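Search this site Go
10/30/21
Posted by the Pimside team

About us

Hello, and welcome to Pimside! We're a small outfit in Stonstead and we gather examples for machines that learn by copying people. Mostly that means housework. Somebody folds a pair of jeans with a pair of hand-held grippers, the cameras on the grippers record it, and the recording goes into a big pile that a learning system works its way through later on.

I started the whole thing at my own kitchen table with tea towels, which I thought would be easy (they weren't, they slide). From there we moved on to shirts, then trousers, and these days we'll have a go at most things that come out of a wash basket.
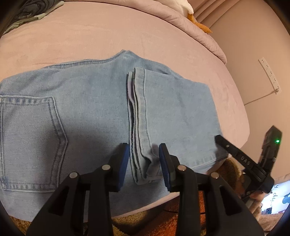
We work in real homes wherever we can. A bare table under bright lights gives you lovely tidy examples, but a system trained only on those tends to go to pieces the first time it meets a duvet. So we like beds, sofas, odd corners and whatever else people live with. Our first job for Cismont was 321 folds across 11 homes, and I still think the variety did more good than the number.

Every fold starts from a garment laid out afresh, and we change the way it lies each time – waist to the left, waist to the right, back pocket up, one leg tucked under. If a fold goes wrong halfway we keep going and put it right, and we label that part separately. Those are my favourite bits to check! A machine needs to see a slipped hem being picked up again just as much as it needs the perfect ones.
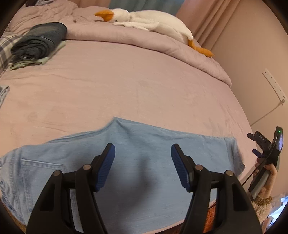

Denim deserves its own paragraph. It's thick at the seams, it springs back, and you need both grippers to agree about where the crease goes. New starters get 2 practice sessions before anything they fold is kept, and most of them grumble that their wrists ache. Go slowly, pinch near the hem, don't let go until the cloth has settled – that's more or less our whole training course.

Our biggest set so far is the Mwakyusa collection, 428 folds, all trousers. We're adding children's sizes to it next, and if you've got a home near Stonstead and a free afternoon, do get in touch.

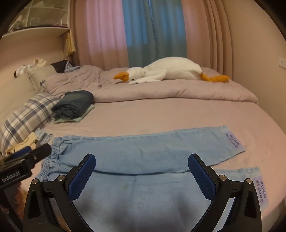 Comments

lindenrow: Do you keep the really bad folds as well, or only the ones that get rescued? We binned ours at first and regretted it.

Pimside team: We keep them, marked as failed. They're handy for teaching it when to stop and start over.

tub_and_peg: Would love to see you try fitted sheets. I can't do them with my own two hands!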